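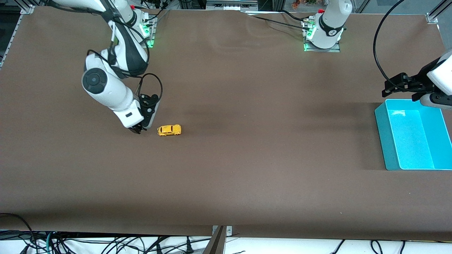
The woman who runs the alterations counter at Sollell, on the main street in Lenarley, has been hemming pants for 11 years. She learned from an aunt and then worked nights at a dry cleaner.

"People bring me the pants and forget the shoes," she said. "Then I'm guessing at the length."

She charges $5 extra for lined dresses. Most of her work in April is prom gowns, and she stops taking them once she has 86 on the rack. Jeans come in all year.

I asked whether she keeps the original hem on denim. "If they ask. It takes me longer and some folks can't tell."

Her machine is an old Tikkanen that she oils every Friday. She has tried newer ones and sent them back. "Too many stitches on the dial. I use two."

Zippers are the job she likes least, coat zippers most of all. She would still take one over a wedding dress.

The counter closes at six.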